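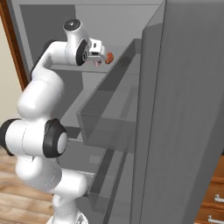
# Chapter 8: Braising, or How I Learned to Leave the Lid Alone

I was a terrible braiser for years. I could roast a chicken, I could fry an egg with crisp edges, and I made a decent pot of rice, but give me a chuck roast and a heavy pot and I'd hand you back something gray and stringy in a puddle of brown water. My first restaurant job was at a place called Hamdan, over in Tiltondale, and they put me on the short ribs my second week. I pulled them an hour early. They looked done! They had a lovely dark crust, the sauce smelled great, and you could have resoled a boot with them.

So if you've come out of Chapter 7 feeling good about your sautéing (and I hope you have), fair warning that this one asks for a different kind of cook. Sautéing is all hands. Braising is mostly you finding something else to do on a Sunday.

## What we mean by a braise

Brown the food, add some liquid, cover it, and cook it gently for a long time. You can braise beef shanks, chicken thighs, cabbage, fennel, even lettuce if you're feeling French about it. The liquid should come partway up the food. Once everything is swimming you've moved over to stewing, and we'll get there in the next chapter.

The cuts that love this treatment are the hardworking ones: shoulder, shank, cheek, oxtail. They're full of **collagen**, the tough stuff that holds muscle together, and given enough time in moist heat it melts into gelatin. That's what makes your lips a little sticky when you eat a good pot roast. Lean cuts don't have much of it. Braise a pork tenderloin for three hours and you'll get dry pork sitting in gravy — I've done it, with guests coming.

## A word about the pot

I use an old enameled Zetilo that weighs about as much as a toddler, and the enamel is chipped on one handle. You don't need that one. You need something heavy with a lid that fits. If your lid wobbles, press a sheet of parchment right down onto the food before you cover it.

Size matters more than brand. Everything should fit in one layer, fairly snug. In a pot that's too big you'll need a lot more liquid to get partway up the meat, and then your sauce comes out thin and you're standing there at dinnertime boiling it down while everybody eats the bread.

## Before you start cooking

Read through the master recipe at the end of this section once, all the way, before you turn on a burner. It makes 8 servings, and it's even better the next day, so don't cut it in half just to be sensible. A few terms you'll run into:

- **Fond**: the brown bits stuck to the pot after searing. Keep them, unless they've gone black.
- **Deglaze**: pour in wine or stock and scrape up the fond with a wooden spoon.
- **Bare simmer**: a bubble here, a bubble there. If the lid is rattling, turn it down.

Salt the meat the night before if you can. If you forgot, salt it 60 minutes ahead and leave it out on the counter while you chop the onions and carrots. Then pat it dry, really dry, and get the pot hot.

## Searing in batches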